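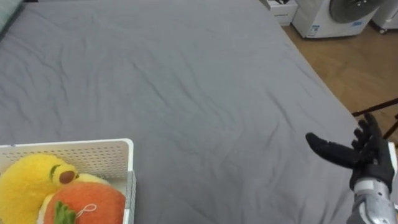
2026-10-22

Dye bench, grey cotton sheeting, second round. Carrying on from the Semo trial, where the shade came up patchy along the selvedge and we couldn't agree whether it was the scour or the salt.

Changed one thing only this time. Scour is now 50 minutes at the simmer with soda ash and a squirt of the neutral detergent, then two hot rinses. Everything else as per the Semo sheet: same cloth off the Jutadov roll, same fibre reactive black at the low strength, same salt. Cloth cut into 11 pieces, hemmed on the overlocker so they don't fray in the washer, and numbered in laundry pen on the corner. The pen on piece 4 has bled. Use the other pen.

Water drop test after scouring: drop goes in straight away on all of them. Last time it sat on the surface near the selvedge for a bit before soaking in, so there was still size or wax in there. I'm fairly sure that was the whole problem but will hold off writing it up until the wash tests are back.

Dye bath notes. Salt in three lots, stirring between. Soda ash dissolved separately in warm water and added slowly down the side of the pot, cloth pulled to the other side while it goes in. Stirred every few minutes for the first half hour, then less often. The big pot is too small for all the pieces at once, so pieces 10 and 11 went in a second bath made up from the same stock. Keep them apart when comparing, they are a touch bluer. Could be liquor ratio. Could be that the stock had been standing since the morning.

Colour, looked at in the doorway with the roller door up: pieces 1 to 9 all read as one medium grey. No streak at the selvedge. Slight mark on 6 where it was folded under the spoon. Under the bench tubes they go a bit green, same as the Semo lot, so that's the dye and we either live with it or add a trace of red. Would like to try the red.

Tyagi have asked for the fabric weight after finishing. Bare cloth off the roll weighs out at 140 grams to the square metre on our scale. Haven't done the dyed pieces yet, they need to sit overnight in the same room as the scale first or the number means nothing. Cut the circles from the middle of each piece, well in from the hem.

Shrinkage: measured the marked square on piece 2 before and after. More in the warp than the weft, which is what we expected from this cloth. Figures are on the loose sheet in the green folder, will copy them in here when the rest are done.

Rinse water was still faintly coloured at the seventh rinse. Did a hot soap-off after that and it ran clear. Note for whoever does the next batch: go to the soap-off sooner, the cold rinses weren't doing much past the fourth and we used a lot of water.

Creasing. Pieces that were spun and left in the drum came out with hard lines that didn't drop out on the rail. The ones hung straight from the rinse are better. Cutska want an unironed finish so this matters to them more than the shade does, I think. Short spin only from now on, and hang at once.

To do
Weigh the dyed pieces
Rub test, dry and damp, on 1, 5 and 10
Order soda ash, the tub is nearly out
Small bath with a trace of red, two pieces
Find the lid for the big pot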